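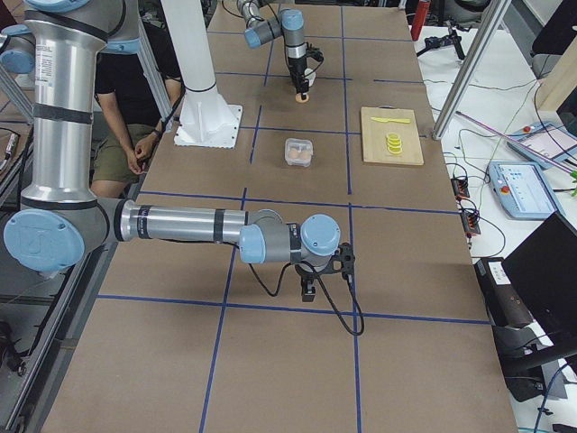
Two brown eggs in a clear box with a lid, and a cutting board next to them.

Why Do Eggs Need a Box?

Last updated: 26/08/2022
Reading time: 2 minutes

Eggs are a bad shape for a table. Put one down on its side and it rolls. It doesn't roll straight, either. Most eggs have one end pointier than the other, so they wobble off in a curve, which is handy on a cliff and no help at all if you want breakfast.

So people put them in boxes. Each egg gets its own little cup, like a seat on a bus, and it can't bump into its neighbor. Some boxes hold 24. Small ones have four cups, for people who are not that hungry.

A clear lid lets you check for cracks before you get home and find out the sticky way. 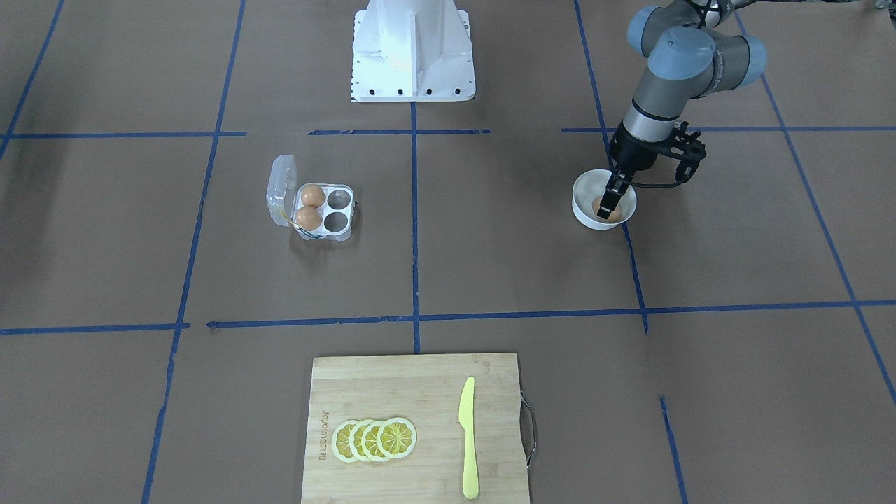 A bowl works too, if it's round inside. The egg slides to the lowest spot and stays there, more or less behaving itself. Two eggs in one bowl will knock together, so put the second one in gently.

Now, does a brown egg taste different from a white one? No. The color comes from the kind of hen. Signe Eyvindsson, age 11, wrote to tell us that brown eggs are chocolate flavored. Signe, we checked. We are sorry.

Try it: roll a hard-boiled egg across the floor and see where it ends up. Hard-boiled, please. Ask first.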